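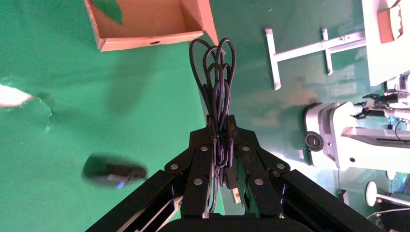 Ticket: Label printer drops off network after idle period
Site: Flincombe warehouse, dispatch bench
Priority: Normal
Status: Monitoring
Opened by: Apolinar Zamudio

Reported fault
Printer stops accepting jobs after a quiet spell, usually over lunch. The front panel still says Ready. Jobs from Jaramillo (our order system) sit in the queue as Sending, then fail with a timeout. Power cycling brings it back until the next long gap. Started in February, after the switch in the dispatch cabinet was replaced.

09:20
Confirmed the fault. No ping reply from the print server or from a laptop on the same switch. Panel shows the correct address. Link light on the printer is lit, no activity.

09:45
Swapped the patch lead and moved to port 11. Printer came back as soon as the lead was reseated, so this proves little. Left idle.

10:50
Gone again. Lead and port ruled out. Print server log shows the last good job 36 minutes before the first timeout.

11:15
Checked the DHCP lease. The printer was set to automatic with a short lease and the renewal was not being logged. Set a static address outside the pool and updated the port on the print server. Test label fine.

13:30
Same fault with the static address. Lease was a red herring — leaving it static anyway, as the other printers on site are set that way.

14:05
Compared the port settings with the old switch config. The new switch has energy-efficient Ethernet on for all ports by default. The old one did not support it. Turned it off on port 11 and fixed the speed at 100 full at both ends.

14:10
Queue cleared by hand. Two stuck jobs were duplicates and have been deleted. Dispatch told to reprint from Jaramillo if a label is missing.

16:40
Idle since 14:10. Ping replies normal, first label out with no delay. Ran a batch of 1000 from the Kanduston order file, no errors.

To do
Put speed and duplex back to auto and retest, to see which of the two changes fixed it.
Check firmware version against the Flamitz unit, same model and no faults logged.
Add the static address to the site sheet.

Ticket stays open until the retest is done.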